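Projects > Villwood Wash House > Progress reports > September

Hello all at Estis,

I'll start with the roof, as that's what you asked about last time. It's on. The last of the ridge tiles went up on a Saturday morning with half of Turkargate standing in the road to watch, and there was a cheer (and a dog, and somebody's flask going round). We had two leaks in the first heavy rain, both by the chimney, and the roofers came back and sorted the lead without any argument. I've been in during every downpour after that with a torch and found nothing worse than a cobweb.

So the old wash house is dry for the first time since I've known it, and that changes what we can get on with. Plastering has started in the back room. We're using lime, as we said in the bid, and it's slow stuff. Each coat wants leaving alone, and I'm not very good at leaving things alone, so I've been banned from poking it. The front room will follow once the electrician has finished chasing out the walls.

Now the money. Of the nine items on the list you agreed, seven are paid for and came in close to what we'd guessed. The windows didn't. The frames were far softer than they looked under all that paint and Hegyi, who are doing our joinery, had to make new bottom rails for nearly all of them. I've covered the extra out of our own jumble sale pot, so I'm not asking you for more, but I didn't want you to find it in the accounts and wonder. The other item still open is the outside drain, and the quote for that is sitting on my desk waiting for me to ring them back. I will!

You asked who's using us. We've been running the weekly wash and mend sessions in the chapel hall while the building is shut, and they've grown quicker than I planned for. We get up to 40 people on a good afternoon, a lot of them from the new flats at the bottom of Turkargate where there's no room for a dryer. People come for the machines and stay for the sewing table. We've had curtains turned up, a wedding dress let out, and one very large tent patched on the floor between the chairs. Soap powder goes fast and so do biscuits.

The thing that has gone badly is the sign. We had it painted, it looked lovely, and it says VILWOOD with one L. It's been taken back and should be put right before the scaffolding comes down. I only spotted it when it was leaning up against my hall radiator, which tells you how carefully I checked the drawing.

A few smaller bits. The stone troughs have been cleaned and they're staying where they are, after a long chat with the conservation officer about whether we could move one. We can't. It does mean the pram space will be by the side door, so I've asked Hegyi to widen the opening a touch while they're on site. The old mangle is back from being repaired and turns beautifully. The floor in the back room slopes more than the survey said, enough that a reel of cotton will roll from the window to the far wall, so the folding tables will need blocks under two legs.

Between now and my next report I'm hoping to get both rooms plastered, the drain dug, the hot water connected and the front door painted. We're still arguing about the colour. I want dark green and I'm losing.

You're welcome to come and see it any time, just wear old shoes as there's dust everywhere. The kettle's in the porch for now.

With thanks as ever, from all of us at Villwood Wash House 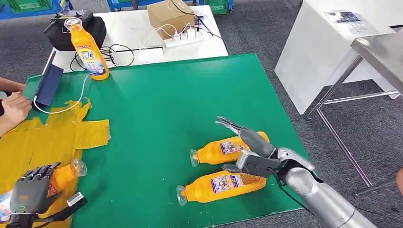
Two orange-yellow bottles on a green mat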